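Lustach raw denim, sizing down or not?

vaswood_tom
Ordered the Lustach straight cut in July and went true to size on the advice in the old sizing thread. The waist is nearly two inches too big after a month of wear. For $210 I expected the chart to be right. Has anyone sized down in these?

Canden
I went down one and they fit. The chart gives the waist before any stretch. You have to allow for that with unsanforized denim.

hemline88
Disagree with Canden. I went down one and couldn't close the top button, even after 10 wears. Sold them at a loss. My second pair is true to size and I soaked it in hot water first. Did you soak yours, Tom?

vaswood_tom
No, I wore them straight out of the box. The tag said cold wash only so I left them alone. 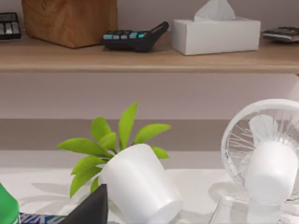
I can still soak them but I'm worried about the inseam. It's right where I want it now and I already paid to have them hemmed.

hemline88
Then don't soak them. You'll lose an inch in the leg. Have a tailor take in the waist.

Canden
A waist job on heavy denim looks bad unless they have the right machine. I'd wear a belt and buy the smaller size next time.

linnea_aberg
I had mine taken in at Bianchini and the back seam looks fine. Ask them to match the thread color. Soaking did nothing for the waist on my pair, it only shortened the legs.

Canden
Fair enough, mine was done at a dry cleaner.

vaswood_tom
Thanks. I'll get a price on the waist before I do anything else.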